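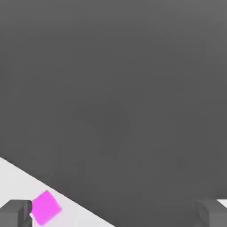

4. Fitting the Lendale desk mat

1. Wipe the desktop with a damp cloth and let it dry for 12 minutes.
2. Lay the mat grey side up, with the long edge parallel to the front of the desk.
3. Smooth it from the centre outwards. Small ripples settle in around 11 hours.
4. Leave 300 mm clear at the back for the Beltis cable tray (section 5).

Note: Colour may vary slightly between batches.

CAUTION: Do not put hot cookware on the mat or trim it with a heated blade.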